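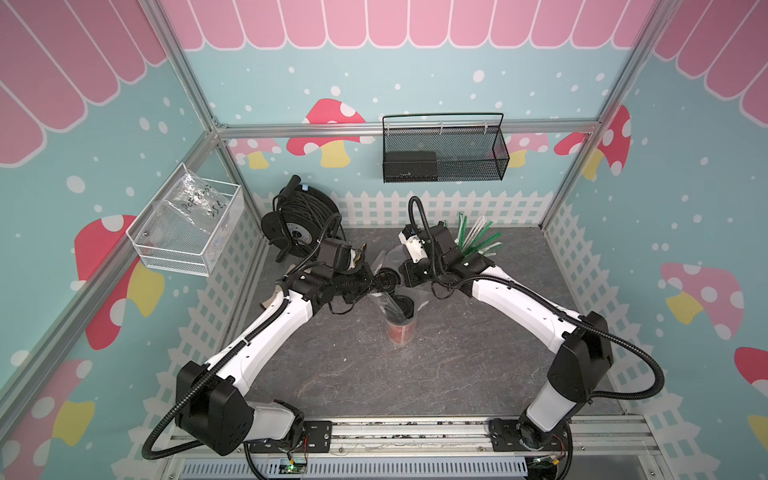

Dravard worktops: care and fitting FAQ
Last updated Aug 23, 2023

Which surfaces does this page cover?
All Dravard stone-effect worktops supplied by Fluvel from April onwards. Earlier boards have a different edge seal and are covered by the leaflet packed with them.

How do I clean the surface?
Use warm water, washing-up liquid and a soft cloth. Dry with a second cloth if you live in a hard water area. Limescale shows more on dark finishes.

Can I use bleach?
No. Bleach dulls the finish, and the damage is not covered by the guarantee. For tea, coffee or ink, leave Gaete stain paste on the mark for 2 minutes and rinse.

Is the surface heatproof?
It is heat resistant up to a point. Do not put pans straight from the hob or oven on it – use a trivet. Slow cookers and kettles may stand on it directly.

Can scratches be repaired?
Light scratches can be filled with a Somico repair stick in the matching shade. Deep cuts that reach the core cannot be repaired and the section must be replaced.

What overhang is allowed without support?
Up to 58 mm at the front edge. Anything beyond that needs brackets.

My run is longer than one board. What should I order?
The longest board is 3148 mm. Longer runs need a joint, which should be kept clear of the sink and hob cut-outs. Order both boards together, as the pattern varies slightly between batches.

Do cut edges need sealing?
Yes, all of them, including tap holes. Apply 2 coats of sealant and let the first dry fully.

Can I return a board once it has been cut?
No. Check the board for faults in daylight before cutting.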